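Dustik Tabletop Oil

Home > Wood Care > Oils and Waxes > Dustik Tabletop Oil

Sizes: 300 ml bottle, 900 ml can
Finish: clear matte
Made by: Drultent, Dunmore
In stock, ships in plain cardboard

If you've landed on this page you probably have a wooden top somewhere in the house that used to look better than it does now. Maybe there's a pale ring where a mug sat all winter, or the stretch beside the sink has gone gray and fuzzy, or the whole thing just looks thirsty. We get a lot of letters that start that way, and the good news is that most tops come back very nicely with a bit of sanding and a couple of coats of oil.

Dustik is the oil we started with and it's still the one we sell the most of. It's a blend of linseed oil and tung oil with a little carnauba wax melted in at the end, and it goes on clear. Ryan Sowerby worked out the mix in his garage in Dunmore after being let down by a varnish that peeled off his mother's kitchen island in sheets (she has forgiven him, mostly). He wanted something that would sink into the wood, could be patched in one spot without redoing the whole top, and didn't make the house smell like a boatyard for a week.

What it's good for

Butcher-block counters, kitchen and dining tables, desks, workbenches, shelves, window sills, wooden bowls, the arms of chairs where people's hands go. Maple, beech, birch, oak, ash and walnut all take it well. Pale woods will warm up a shade when the oil goes on – if you want to see how much, wipe a damp cloth over a bare patch and look at the color while it's wet. The oil lands very close to that.

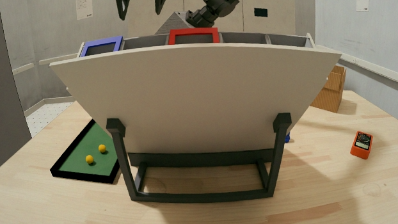 We don't recommend it for floors. It will look lovely on day one, but it isn't hard enough for shoes and chair legs, and you'd be cross with us by February. It's also no use on laminate, or over a varnish that's still sound, as there's nothing for it to soak into. If you aren't sure what you have, put a drop of oil on the surface and leave it for a while. If it's still sitting there as a bead when you come back, the old finish has to come off first.

How much you'll need

The 900 ml can covers 172 square feet with one coat on smooth hardwood. The 300 ml bottle will do a medium dining table twice and leave you enough for touch-ups later on. Very dry or very old wood drinks more on the first coat, sometimes a good deal more, and end grain is the worst of the lot. Don't be alarmed. The second coat always goes further.

Getting the top ready

Clear everything off and wash the top with warm water and a drop of dish soap, then let it dry overnight. Sand with the grain using a medium paper until the marks are gone or you've run out of patience, then go over it all again with a finer one. Try to do the whole surface evenly. It's very tempting to bear down on one stubborn stain, and what you get for it is a shallow dish that catches the light every time you sit down to breakfast. Water rings usually lift in the first pass. Black marks from wet iron or a forgotten can go deeper, and some of them will be with you for good.

Vacuum off the dust, then wipe with a barely damp cloth. Don't use a tack cloth from the paint aisle, please – many of them leave a little residue behind and the oil will go on blotchy over it.

Putting it on

Stir the oil well, right down to the bottom, as the wax likes to settle. Pour a small puddle in the middle of the top and work it outward with a Fuvedby pad or a clean cotton cloth until the wood looks evenly wet. Keep an eye on it for the first little while and add more wherever a dull patch shows up. After 40 minutes, wipe off everything that hasn't gone in. Really wipe. If the cloth still drags or feels sticky, get a fresh one and keep going. Most of the unhappy emails we receive are about a tacky top, and nearly every one of those was oil left sitting on the surface.

Leave it overnight with a window cracked open and then do it all again. Two coats are plenty for a dining table. A kitchen counter is better with three, and do the underside near the sink and the dishwasher too, where steam gets at it.
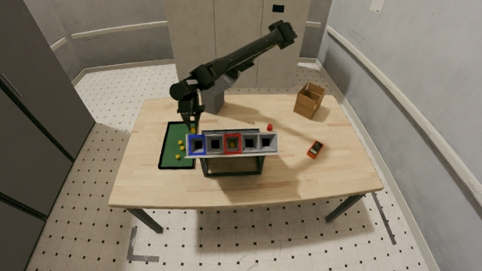
You can use the top gently after a day, but keep water and hot pans off it for a full week if you possibly can. The oil goes on hardening for longer than it looks, and a cold room slows it down. If your house is chilly, give it a few more days and put a tablecloth over it if you have company coming.

A word about rags

Please read this part even if you skip the rest. Cloths soaked with drying oil can heat up by themselves and catch fire if they're left bunched in a bucket or a trash can. Spread them flat outdoors on something that won't burn until they've gone stiff, or soak them in water and seal them in a metal tin. Fuvedby pads need the same treatment. Keep the oil itself away from children and pets, and close the lid tightly.

Looking after it

Day to day, a damp cloth is all you need. Skip the spray cleaners, and anything with bleach or ammonia in it. When water stops beading and starts to leave a darker patch, it's time for another thin coat. On a busy kitchen counter that might be twice a year, and a desk can go a lot longer. For a single scratch or ring, sand just that spot with fine paper, feather it out a little, rub in some oil with a fingertip in a bit of cotton, and wipe. By the next week you'll have trouble finding it.
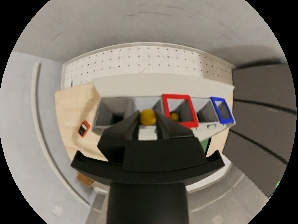

Yellow ball in front of the long light-gray bin unit.

Questions we hear a lot

Is it safe around food? Once it has cured, yes. Give cutting boards and bowls a whole month before they go back to work, and wash them once by hand first. The blend contains linseed and tung oil, so if anybody in your family has a nut allergy please talk to their doctor before using it on anything that touches food.

Can I tint it? We've tried, and the results were patchy enough that we don't suggest it. Stain the wood first with a water-based stain, let it dry all the way through, and oil over the top.

How long does it keep? An unopened can is good for years on a cool shelf. An opened one slowly thickens as air gets in. Decanting what's left into a smaller jar helps a lot, and so does dropping clean glass marbles into the can to bring the level up. If there's a skin on top, cut it out and strain the rest through an old stocking. If it has turned to jelly, it's done.

Will it go over wax? No, sorry. Take the wax off with mineral spirits and a rag, let it air, and sand lightly before you begin.

Goes well with

Fuvedby applicator pads, washable cotton covers, Dustik Board Balm, fine sanding sheets in mixed grits

Questions about an odd piece of wood? Write to the workshop and tell us what it is, how old it is and what's been spilled on it. Ryan reads those himself and he does like a long letter.

Page last updated 25 November 2019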